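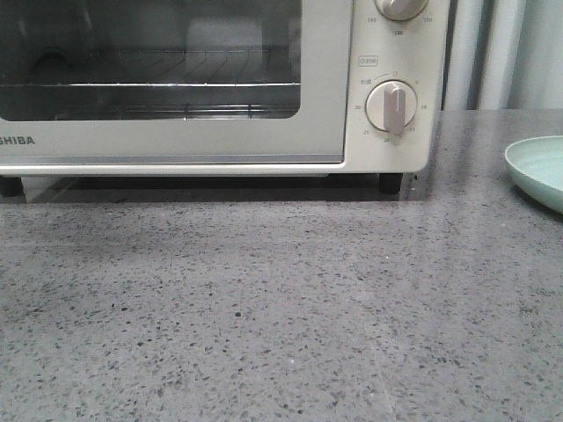
16-Quart Countertop Convection Oven

If your big oven spends most of its life warming up for one tray of cookies, you're going to like the Hviid 16. It's a countertop convection oven that does the small and medium jobs a household throws at it every day, and it does them with a lot less waiting around. We've had one in our test kitchen since the spring and it has been used for bagels, salmon, baked potatoes, granola, leftover pizza (so much leftover pizza!) and one very respectable sour cream coffee cake.

The 16 in the name is the interior volume in quarts. That gives you room for a quarter sheet pan, a small roasting chicken with some vegetables tucked around it, or six slices of sandwich bread laid flat. A Dutch oven won't go in with its lid on, so measure yours first if you bake that way.

How it cooks

Four modes: Toast, Bake, Convection Bake and Broil. Toast runs top and bottom heat together and shuts off by itself. Bake is steady and gentle, and it's the one to use for custards, quick breads and anything that might blow around. Convection Bake adds the rear fan, and this is where the Hviid really shines. Potatoes come out with crackly skins, and cookies brown evenly from the front of the pan to the back, so you can skip the halfway turn. Broil uses the top heat only, and it's strong. Keep an eye on cheese!

Going from a full-size oven to this one takes a batch or two of practice. The food sits closer to the heat, so start by dropping the recipe temperature 25 degrees on Convection Bake and checking a few minutes early. For frozen food, the package times for a regular oven work well in plain Bake mode.

Toast, since everyone asks

Yes, it makes good toast. It's slower than a slot toaster and the bottom side comes out a shade lighter than the top on the first round. By the second round they match. Thick sourdough, English muffins, open-faced tuna melts and garlic bread are all easier in here than in any slot toaster we've tried, and you can butter first if that's how your family does it (ours does).

Specifications

Capacity: 16 quarts
Modes: Toast, Bake, Convection Bake, Broil
Temperature range: 150 to 450 degrees F
Timer: up to 100 minutes, with bell and automatic shutoff
Rack positions: three
Cord length: 33 inches
Power: 120 V, 1400 W
Warranty: two years, parts and labor

What comes in the box

Oven, wire rack, enameled quarter sheet pan, slide-out crumb tray, rack handle and a printed booklet with cooking times. The booklet is better than most. The roast vegetable chart on the back cover has been stuck to our refrigerator for months.

Sold separately

Skutard broiler insert. A slotted steel tray that drops into the sheet pan and keeps bacon and burgers up out of the fat. Dishwasher safe.
Vusonura silicone mat, quarter sheet size. Good for cookies and sticky things like candied nuts. Don't use it under Broil.
Extra wire rack. Worth having if you dry herbs or make jerky at the low end of the dial.

Setting it up

Leave four inches clear on each side and above the oven, and never run it pushed up under a low cabinet. Plug it straight into the wall, with no extension cord. Before the first meal, run it empty at 400 degrees for 15 minutes with a window open. There's a bit of a hot-metal smell on that first run and then it's gone.

Cleaning

Unplug it and let it cool all the way down. The crumb tray pulls out from the front and wants emptying once a week if you toast every morning. Wash the rack and pan in warm soapy water. For the glass, a paste of baking soda and water left on for 20 minutes takes off the brown haze, and a damp cloth picks up the rest. Wipe the inside walls with a soft sponge and skip the steel wool. Spray oven cleaners will damage the heating elements and void the warranty.

A favorite from our test kitchen

Natalina Mazza runs our cooking classes and makes this nearly every week in December, when good tomatoes are a distant memory.

Slow-Roasted Winter Tomatoes
Halve two pints of cherry tomatoes and spread them cut side up on the sheet pan. Drizzle with three tablespoons of olive oil, scatter over four sliced garlic cloves, a big pinch of salt, a small pinch of sugar and some dried oregano. Convection Bake at 275 degrees on the middle rack for 80 minutes, until they're wrinkled and a little dark at the edges. Pile them on toast with ricotta, or stir them through hot pasta with all the oil from the pan.

Customer questions

Can I leave the pan in while I preheat?
You can, and for roast potatoes we'd encourage it.

Does the fan run in Bake mode?
No, only in Convection Bake.

Is the outside hot during cooking?
Yes, the top and the door especially. Keep bread bags, paper towels and small hands well away.

Will a 12-inch frozen pizza fit?
Yes, directly on the rack. A 13-inch one won't.

Ordering

The Hviid 16 and all accessories ship from the Urkano warehouse within two business days. Replacement racks, crumb trays and door handles are kept in stock and can be ordered from the parts page. Have your model number handy, it's on the label on the back of the oven.

Page updated 12/16/18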